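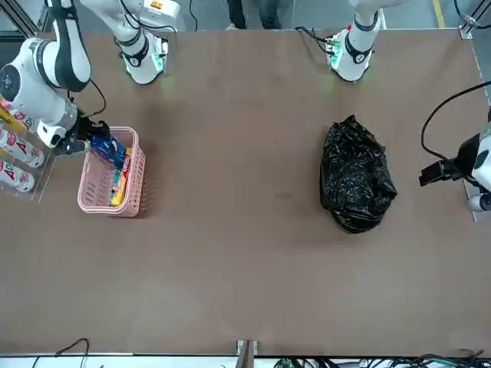
Kenent (two-armed robot)

Kenent is a home-grown tabletop robot with two white arms, put together at the Prernham shared workshop by Gillespie Galbraith and Treasa Horgan. It is best known among hobby builders for sorting shopping and household odds and ends, a job that sounds dull until you watch a machine try it!

Design

The two arms stand on separate columns along the far side of a light brown board. Each column has black rings and a base flange that glows green. Both arms end in black grippers, with a black cable running down to each one in a generous loop, an arrangement Galbraith settled on after 4 rebuilds of the wrist wiring.

Basket work

The right arm handles the pink basket, a small plastic crate with slotted sides. Boxes are gripped at a slant over the rim, as with the blue one, while taller goods such as the yellow package stand upright inside. Cans are kept on their sides in a clear acrylic holder to the left of the basket. The left arm has the harder task of the black bin bag, whose shiny wrinkles and lumpy shape make it a wonderful test for any gripper.

History

Building began in November in Angus Shearer's garage and moved to Prernham once the second arm was ready. Dariusz Ziółkowski wrote the first control program, later named Hivovton, which stored 22 arm positions. The present version plans its own movements, and a full run takes 15 minutes.

See also

Menzies (workshop gripper)
Prernham open evenings, Friday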